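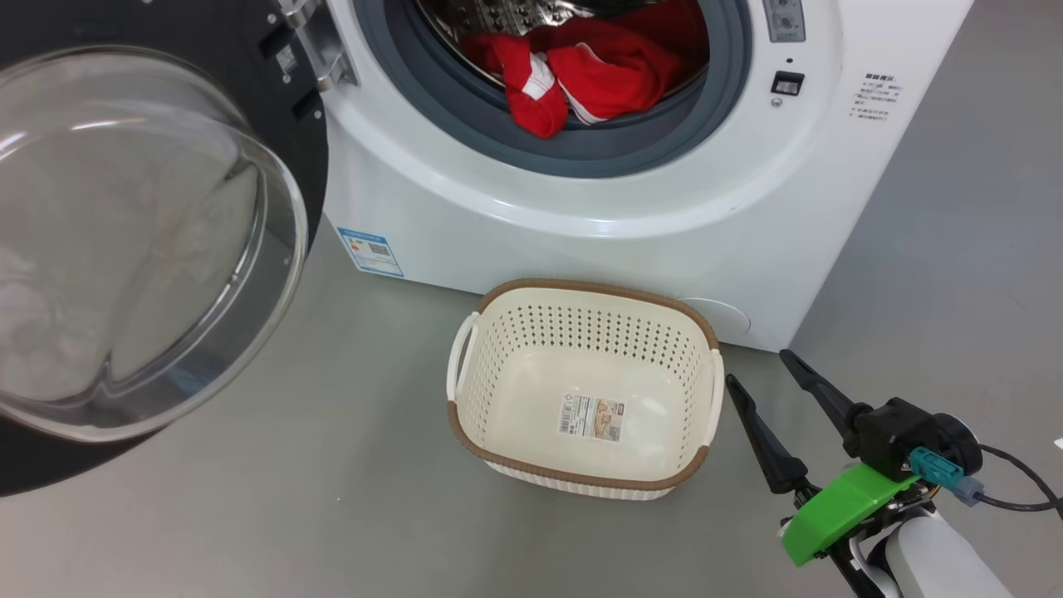 Shared student housing runs on chores that get done by whoever cracks first. That was our starting point, anyway. We wanted to know how people who rent together split the work, whether a written rota helps, and what they fight about when it doesn't. Laundry kept coming up even though most people do their own. A washer with its door swung wide open and a basket on the floor in front of it can mean loading, unloading, or airing out, and housemates read it differently — one tenant told us she waits a whole evening before touching it, another just goes ahead. Most of the report is about kitchens and trash though, so laundry gets one section.

15 May 2026
By Angharad Meredith and Pravesh Sithole

Background

Not much reading to report. Most of what we found on housework looks at couples or families, and student houses are different. People didn't pick each other for life, the lease ends in summer, no one owns the couch. We took one idea from the family studies, that the person who notices a mess first ends up owning it. We call this "noticing" in the rest of the report. Should of defined it earlier in the proposal, sorry.

Method

Online survey, open to anyone renting with at least one other student. 98 usable responses. Then chore diaries in six houses for three weeks, all on the Pilgate side of town, one diary per house stuck to the fridge. Everybody was meant to write in it. In practice it was mostly one person per house, and that is a finding in itself (see below). Short interviews afterward, notes by hand, no recordings.

Khanyisile Chauke helped us with the survey wording. The first version asked "do you do your fair share" and every single pilot person said yes. Replaced it with questions on specific jobs: who last took the trash out, who last bought dish soap, and so on.

Results: rotas

50 percent of survey respondents said their house had a written rota at some point during the year. Far fewer were still using it. The usual story — made in September, followed for a while, then someone goes home for a weekend, misses their turn, and it never restarts. Houses that paired people up on jobs said it lasted longer, but thats from interviews only so we can't put a number on it.

One diary house used an app called Starkano that sends reminders. They liked it at first. By the last week two of them had muted it and the third was clearing all the reminders for everybody. Another house had no rota at all, just a whiteboard where you write what you did, not what you're going to do. They had the fewest complaints of the lot. Small sample, we know.

Results: what people argue about

Dishes, easily. Then trash. Then "stuff left in shared space," which is where shoes and mail and bikes go. Cleaning the bathroom came lower than we expected, maybe because people just put up with it. Money fights were mostly over tiny things, sponges and foil. Nobody in the interviews wanted to be the one to ask for two dollars.

Noticing matched our guess. In the diaries the same handwriting shows up over and over for wiping counters and emptying the drain catcher. The person doing it was usually not the one who said they did the most in interviews.

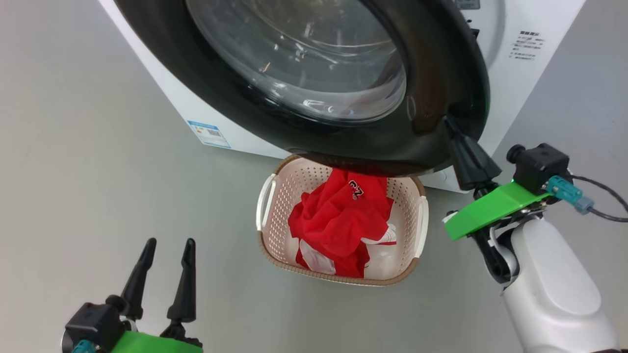

Department of Social Studies — Second Year Group Projects

Results: laundry

Timing is the whole problem. One machine, everyone free on the same evenings. Energy came up too, mostly in houses where bills are split evenly. There's often a label with colored bars right on the front of the washer but none of the people we interviewed could say what theirs was rated. They did know who runs hot washes. Two houses have an unwritten rule that finished loads can be moved into a basket but never folded, folding is too personal apparently.

Limitations

Self reported. Diaries biased toward whoever cares enough to write. All the diary houses were near each other and two shared a landlord. We ran out of time to interview anyone who had moved out mid-lease, which would of been the interesting group. Survey also didn't ask how many people live in the house. Big miss, Dr. Le Roux flagged it after it had gone out.

What we'd do next

Start the diaries in September when rotas are new, and keep going past the point where they fall apart. Give each tenant a separate diary. Ask house size!! Compare the whiteboard system with a normal rota in more houses.

Thanks to Nomvula Le Roux for supervising, Dennis Horrocks for printing the diaries twice, and to all six houses. Survey questions are in appendix A, blank diary page in appendix B.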